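Learning to swim at forty-six

Last updated: Tuesday, November 6, 2018

A few people have asked how the swimming is going, so I'll put it all in one place and stop boring people with it at work.

I couldn't swim until last year. I could get from one side of a hotel pool to the other if I pushed off hard enough, and I had a school certificate for ten metres that I'm fairly sure I walked. My brother-in-law Declan Wragg swims most mornings and kept offering to teach me. I didn't want to be taught by someone I'd have to see at Christmas, so I signed up for the adult beginners' class at Haslam Baths and told my family about it after the third week.

The class is on after the children's lessons finish. There were six of us at the start. The teacher, Leanne Pilkington, stands on the side in shorts and a polo shirt and talks loudly and slowly, which you need, as everyone has water in their ears and the roof echoes. For the first two weeks we did nothing but breathe out under water. You hold the rail, put your face in, blow bubbles, come up, do it again. I thought it was a waste of the fee at the time. I now think it was the most useful part of the course, and I still do ten of them before I set off.

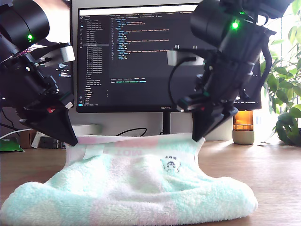
Do you have to be able to float before you start lessons?

Floating is taught in the class, usually in the second or third week, and plenty of people get their first width done before they can do it well.

My legs sink. I was told this is common in men and also in runners, and I am not a runner. Leanne had me lie on my back with a foam noodle behind my knees until I stopped holding my neck stiff. Once my head went back properly my hips came up, and after that the noodle went back in the basket. It took four lessons. Alfie Garside, who started the same night as me, floated like a cork on his first try and then took until Easter to learn to breathe to the side, so it evens out.

Breathing was the long job for me too. I was lifting my whole head out to take a breath, and every time I did it my legs went down and I stopped dead. The fix was to leave one ear in the water and look at the side wall. I practised this standing in the shallow end with one hand on the rail, then with a float, then with nothing. I swallowed a lot of pool. One night in July I did a whole length of front crawl without stopping and had to hang on to the end for a while afterwards. Leanne said "good, now go back", so I did, and that one was terrible.

I keep a record, in a plain spreadsheet with the date, the number of lengths and a column for moaning. Since that first one I've done 319 lengths. It isn't many over the time, and Declan does more than that in a fortnight, but I like seeing the number go up. The worst entry just says "cramp, went home". The best is the night I did 20 without putting my feet down, with the moaning column left empty. I did try one of the phone apps, Otulell, but you had to enter every session by hand anyway and it sent me a message each morning telling me to drink water.

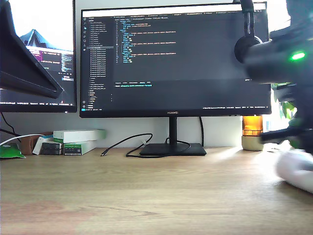 What I bought and what I'd skip

I spent up to £140 in the first year on kit, and I could have spent half of it. The first goggles were a cheap pair that leaked on the left. The second were Grostau ones with a mirrored lens, which were very good outdoors on holiday and far too dark for an indoor pool on a winter evening. The third pair are clear, have a soft seal and no name on them that I can find, and they've been fine. Try them on in the shop without the strap. Press them to your face, let go, and if they stay put for a couple of seconds they'll probably fit.

Trunks: get the short tight kind. I started in a pair of baggy Jalora shorts with pockets, and the pockets filled up every time I pushed off the wall. I felt daft in the tight ones for one lesson and haven't thought about it since.

I bought fins as well. Leanne let me use them twice and then told me to leave them at home until I could kick without them. They are in the cupboard under the stairs — if anyone local takes a size ten, get in touch.

A padlock is worth having. The lockers at Haslam take a pound coin in theory, but a good few of the slots are jammed, and the ones that work are all at the far end by the family changing rooms.

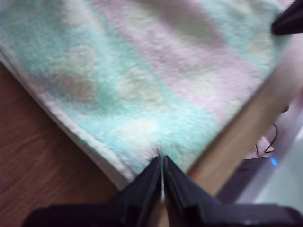 Going regularly matters more than any of the kit. I missed three weeks last winter with a cold, and when I went back I had lost the breathing almost completely and was lifting my head again. It took two sessions to find it. What helped most was packing the bag the night before and putting it by the front door, with the towel folded flat on top so I don't leave without it, as I have done twice. I used to take an old bath towel that was still damp the next day. I'd go for a fuzzy fleece one now, even if they do mostly seem to come in mint green and pale pink with cream blobs on. Malcolm Cheetham in our lane uses one of those thin travel things that looks like a duster, and he swears by it, but he also has no hair.

The pool has got busier. The Thursday slot was cut in the summer and everybody from it has moved into ours, so there are often three of us in a lane that used to have one. I found this hard. If someone is touching your feet you speed up, and if you speed up as a beginner you run out of breath by halfway. Sebastian Stanciu, who takes the class when Leanne is away, told us to wait at the wall and let the person past, and to say "after you" out loud so they know. It works well enough. The only person who refuses to go past is a lady who does backstroke and can't see anybody, and we have all learned where she is.

I'm asked whether it's got me fit. I've lost a bit of weight and my shoulders are better than they were, and I sleep well on swimming nights. I'm also very hungry afterwards and there is a chip shop opposite the baths, so I wouldn't want to make any claims. 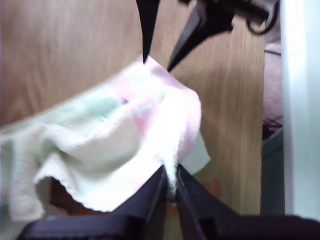 A crumpled towel.

The class fee goes up after Christmas. I've decided to do one more block and then go on my own in the early public session, before work, which Malcolm says is quiet apart from Mondays. I want to learn to tread water properly before I leave, as I can still only manage it for a minute or so, and I'd like to have a go at breaststroke. Leanne has already warned me that my knees point the wrong way for it.

If you're an adult and thinking of starting, ring your pool and ask for the beginners' class and check that it means people who can't swim at all. The first one I rang turned out to be for improvers. Ask what depth it's held in as well. Ours is chest height at the deep end of the teaching pool, and I wouldn't have got in otherwise.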